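Handheld grippers vs a proper arm: what would you spend it on?
Forum > Equipment and Purchasing > Planning and budgets

tratach_danai
30 September 2019
We've got money approved for the manipulation side of the lab and I have to put in a plan before it gets clawed back. Two quotes in front of me. One is from Zirow for a set of handheld grippers, the kind a person carries around to record tasks. The other is a single Enska arm on a bench mount. The Zirow rep says the handhelds "replace" the arm for the first stage and we can buy the arm later out of what we save. That smells like a sales line to me. Has anyone here paid for either with their own budget?

cheng_en_t
Paid for handhelds, yes. They don't replace anything. You collect with them and at some point somebody wants to see a robot do the job, and then you're buying the arm anyway, in a worse year. Budget for both or don't start.

politis_a
Disagree with the above. We ran handhelds only from March onward and the arm would have sat under a cover for most of that time. An arm depreciates whether you use it or not. Also you need a cage or a marked area, a risk assessment, and someone who can program it. What's the salary line on that?

cheng_en_t
And who fixes your handhelds? I'd like to see the spares invoice before anyone calls it cheap. Pads tear, cables go at the connector, and the quote never has a line for it.

politis_a
Spares came to over 3,000 for us. Still less than the service contract on an arm.

tratach_danai
Dollars? And is that with freight? The Zirow quote leaves freight and duty "to be advised", which I've learned means "to be regretted".

politis_a
Dollars, freight included. Get them to put duty in writing. Ask for the price of finger pads by themselves too. Ours were only sold as a kit with parts we'll never touch.

thod_balaskas
Has anyone used the Sisay ones? Half the price on paper.

cheng_en_t
Tried two on loan. Sent both back. The software wanted a yearly licence per unit and you only found that out on page 3 of the terms. Half price my foot.

thod_balaskas
Good to know, thanks. Crossing them off.

economou_ant
Coming at this from the operations side. The unit price is the part everyone argues over and in my experience it's the smallest worry. Look at what you need once people are using the things in a real room. You want floor space, more power outlets than the building gives you, boards and leads, tables, a trolley, storage that locks. Then props. If your tasks are kitchen tasks you'll be buying kitchen gear, and the finance office will ask why a robotics lab has microwaves on its asset list. 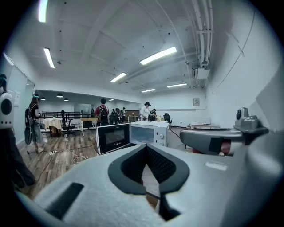
Then there's labour, which the Zirow brochure skips completely. Every hour of recording is an hour of a person's wages, plus whoever checks the files afterward. I'd put that at the top of the spreadsheet and work down. If the labour figure scares you, fewer grippers is the answer, since idle ones earn nothing.

politis_a
Fair. Labour was our biggest line by a long way and I should have said so.

cheng_en_t
So not cheap, then. Thank you.

politis_a
I said cheaper than an arm with a service contract and an engineer. I'll stand by that.

tratach_danai
This is more use than the two sales calls I sat through. Antigoni, did you rent the room or was it in-house? Ours is booked solid and I'd have to cost a hire.

economou_ant
Depends on your term dates. Price the hire by the day and ask whether gear can stay overnight. Packing up every evening eats paid time. And check what the circuits will take before you plug in anything that heats.

cheng_en_t
My advice hasn't changed. Ask Zirow for a site that's had the grippers for a full year and ring them without the rep on the line. If they can't name one, there's your answer.

tratach_danai
Asked this morning. The rep offered me a webinar instead. I'm redoing the plan with labour, spares and room hire as separate lines, and the arm goes in as a second-year item with its own quote. Will post the numbers if finance doesn't bin it.

thod_balaskas
Please do. We're due to ask for the same thing and I'd love to copy somebody's spreadsheet.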